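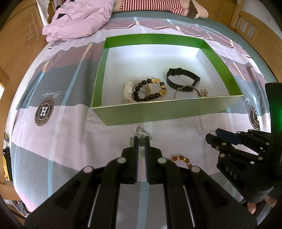 4.3 Setting up the object list and the grasp labels

Before Sidance can divide a recording into segments, it needs to know which objects can be picked up and which region is the target. You do this one time for each session. All recordings in the session then use the same list.

1. Open the session in Sidance and choose Session > Objects. If the list is gray, the session is still locked by the import. Wait until the status line shows "Ready".

2. Add one entry for each object. Use short names, and let the name say what is different about the object. In a jewelry session, "bracelet" is not enough. Write "bracelet_black" and "bracelet_amber", so that the tracker keeps two separate identities.

3. Set the type of the box to Container. Click its four upper corners in any order. The inside floor is calculated by the program, do not click it.

4. For each gripper, open Grippers > Finger Zone and draw the zone between the two fingers. Draw it with the fingers fully open. Save the zone under the name of the gripper, and not under the name of the session.

Caution: If you save both zones under one name, the second one replaces the first without a warning.

5. Set Contact Threshold to 50. For thin or transparent objects, for example a chain, you can go down to 13. Lower values give many false grasps when the fingers pass over a pattern in the cloth.

6. Press Run Preview. Sidance marks each moment where the fingers are closed and an object is inside the zone. Moments without an object get the label "free".
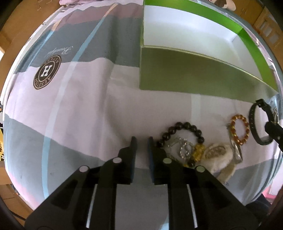 7. Go through the "free" segments and compare them with the object list. An object that lies behind a finger can be taken by mistake as held. When this happens, select the segment, press F, and the label goes back to "free". The tracker keeps the correction also if you run the preview again.

8. When the labels are correct, choose Export > Wonier. The planner reads the file directly. The export stops with error 67 if an object in the list has no segment at all. Delete this entry or set it to Optional.

Note: Printed letters and round emblems on cloth are sometimes proposed as objects. Choose Ignore Texture in the right-click menu. This setting belongs to the surface, so you have to repeat it when you change the cloth.

Note: A box with a shiny wall can give reflections that move together with the gripper. If the outline of the container jumps, turn on Fixed Container and click the corners again.

Sessions made with the old Chevalier plug-in do not have finger zones. Open them, do step 4 and save before you start the preview.

Section revised by Laine Vasiliauskas, Saturday, August 17, 2019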